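Obstkisten aus Kiefer als Deko, wer macht das noch?
Forum > Wohnen & Dekorieren > Regale und Kisten

GemmaV
7. Januar 2024
Hallo zusammen, ich bin total im Kistenfieber! Angefangen hat es mit einer einzigen aus hellen Kiefernlatten, inzwischen will ich die ganze Ecke im Hofladen so machen. 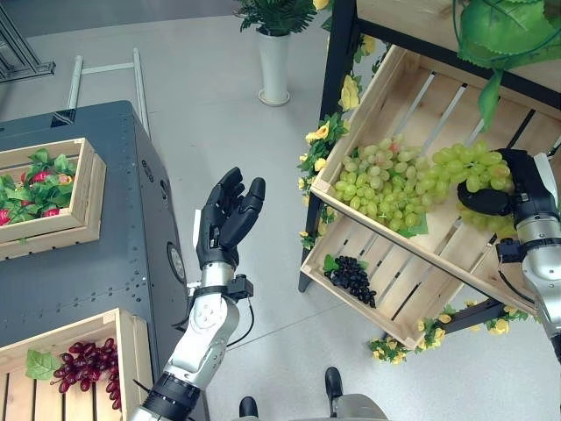
Am meisten Spaß macht mir das Schräge: eine große Kiste gekippt ins schwarze Metallgestell, grüne Trauben rein, ein paar Blätter drunter, und schon sieht es nach Markt aus. Erdbeeren kommen bei mir ins künstliche Grün, da dürfen sie ruhig ein bisschen Verstecken spielen. Wie macht ihr das? Und womit behandelt ihr das Holz, wenn überhaupt?

Ketelska
Oh, schön! Das schwarze Gestell mit dem hellen Holz zusammen, genau mein Ding. Ich würde die dunklen Trauben aber zu den grünen legen, direkt daneben. Der Kontrast ist toll, und unten auf den Latten gehen sie mir ein bisschen unter.

shukfan_ko
Da bin ich anderer Meinung, Ketelska. Gemischt sieht es schnell nach Obstsalat aus. Eine Sorte pro Kiste und dann mit der Höhe spielen! Die kleine schwarze Traube unten finde ich gerade gut, die würde ich genau da lassen.

Zum Holz: bei mir unbehandelt, nur mit 300er Papier drüber, damit man sich keine Splitter holt.

Nobuhle T.
Kiefer dunkelt nach, das nur als Hinweis. Meine stehen am Fenster und waren im März schon deutlich gelber als im Herbst. Mich stört es nicht, aber wer es hell mag, sollte was mit UV-Schutz nehmen.

Ketelska
@shukfan_ko Obstsalat, frech :-) Ich probier deine Variante trotzdem mal aus. Überzeugt bin ich noch nicht.

Dineo
Wie steil stellt ihr die Kisten denn? Bei mir rutscht alles nach vorn, vor allem die Trauben.

GemmaV
Dineo, leg mal ein Stück Antirutschmatte rein, 50 cm reichen locker, und die Blätter obendrauf, dann sieht man sie nicht. Und danke an alle, ihr seid super! Ich bestelle jetzt noch 8 kleine Kisten nach und lasse eine davon zum Testen unbehandelt.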